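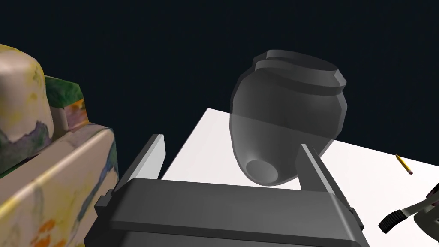 ## 3. Gathering the Demonstrations

The literature tends to treat demonstration data as something that arrives, like the post. Ours had to be made, in simulation, one teleoperated episode at a time, and this section describes how. Readers who only want the policy architecture may skip to Section 4, where everything is tidier.

### 3.1 Simulator and tasks

All episodes were gathered in Skernen, our tabletop simulator, with two arms facing a shared white work surface. A session places a handful of objects within reach of one or both arms and gives the operator a single line of instruction, such as "put the jar beside the block" or "hand the pencil across". The instruction is deliberately vague about which arm should do what. Operators have opinions on this, and we wanted the opinions in the data.

Objects come from the Lanz set, a collection of meshes assembled in-house over several years by people with differing ideas about scale. Textures are assigned separately and at random. A plain grey vessel may therefore share the table with a block that looks upholstered in somebody's grandmother's curtains. Early reviewers of this work asked whether the painted surfaces served a scientific purpose. They do: a policy trained on untextured objects alone learned to treat colour as evidence of an obstacle, and steered around anything cheerful.

The background is left dark. We tried rendered rooms in June and found that they tripled the rendering time and gave the operators something to complain about besides the controls.

### 3.2 Operators and controls

Six operators took part, including the second author, whose episodes are marked in the metadata so that others may remove them. Each operator drove the arms with a pair of hand controllers mapped to gripper pose, with finger opening on the trigger. Training consisted of 11 practice episodes, which were discarded. Several operators asked for more practice and were told that hesitation was also data.

Viewpoints were recorded from a fixed overhead camera and from a camera mounted at each gripper. The gripper views are the ones the policy relies on in the final centimetres of an approach. They're also the ones that human annotators like least, for reasons that Figure 3 should make plain.

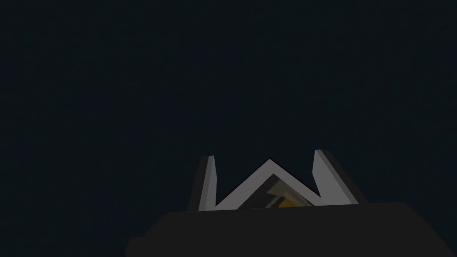

**Figure 3.** Gripper view from one episode. The two fingers are open on either side of a pale, peaked bracket, with a yellow-orange object partly visible through the dark panel inside it. No table surface is in view.

Views of this sort caused a long disagreement over labelling. Our original protocol, inherited from the Mundell project, asked annotators to mark each frame as "approach", "grasp", "transport" or "release". From the gripper camera alone, an object between two open fingers fits any of the four with a little imagination. Two annotators given the same frames agreed well on transport and poorly on everything else. Oda Hellström proposed that we stop asking people and read the phase from the simulator's contact state, which had been sitting in the logs the whole time. We adopted this and haven't discussed the earlier protocol since, except here.

### 3.3 Filtering

We collected 2066 episodes and kept 1000. The round number is an editorial choice, and we'd sooner admit to it than have it noticed. Episodes were dropped in the following order:

1. Any episode in which an object left the table and wasn't recovered.
2. Any episode with interpenetrating meshes lasting longer than a brief contact.
3. Any episode in which the second arm never moved although the instruction required it.
4. Episodes drawn at random from whatever was left, until we reached the target.

The first rule is stricter than it sounds. Rounded objects in the Lanz set roll, and the simulator's friction model takes a relaxed view of this. Meinrad Tanner argued for keeping the recoveries, in which an operator chases a jar to the edge and catches it, and these were retained. They turned out to be the most useful episodes we have per second of recording, and the least dignified to watch.

Failed grasps inside otherwise successful episodes were also left in. An earlier dataset, gathered with our Plonel controller, had been trimmed of every fumble, and the resulting policy had no notion of what to do after closing its fingers on nothing. It generally carried the nothing to the goal and set it down with care.

### 3.4 Release

The dataset was frozen on 9/30/21. Each episode contains all camera streams, joint states, contact logs and the instruction as shown to the operator, spelling errors included. The discarded episodes are stored separately and are available on request, along with a list of the reasons for removal.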